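# Ovora cell back on shift after hand and cable service

1st October - The two-armed Ovora cell at Nirkadside is running again after a planned service on its hands and wrist cables. The work took 2 days, down from the 3 set aside for it.

Cable routing got most of the attention. The fingertip lights also have to be on before a hand is cleared, and the crew checks them up close, one finger at a time.
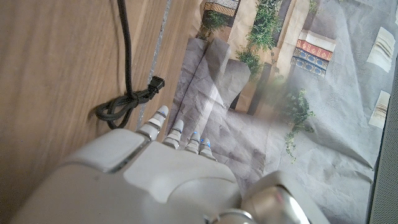

*Nirkadside Works News | Amissah Cell Maintenance*

The last full service was in April. Under the new schedule, the wrist joints and finger segments get a check every 60 hours of running time, and the arm covers come off every 70 shifts.

The bench itself is part of the setup. Gray tape on the wood-grain top marks the working area, and a creased printed backdrop hangs behind it. The thick black cables are left with enough slack to arc over the table to each hand - pulled any tighter, they load the connector at the wrist.
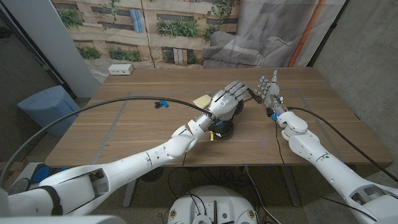
## What comes next

The cell goes back to its Bronulum handling work on the day shift. Maintenance has a list of 32 spare parts to restock, mostly connectors and screw covers.

Operators who notice a fingertip light out or a cable rubbing should stop the cell and log it before restarting. The log sheet is kept with the cell keys in the maintenance office.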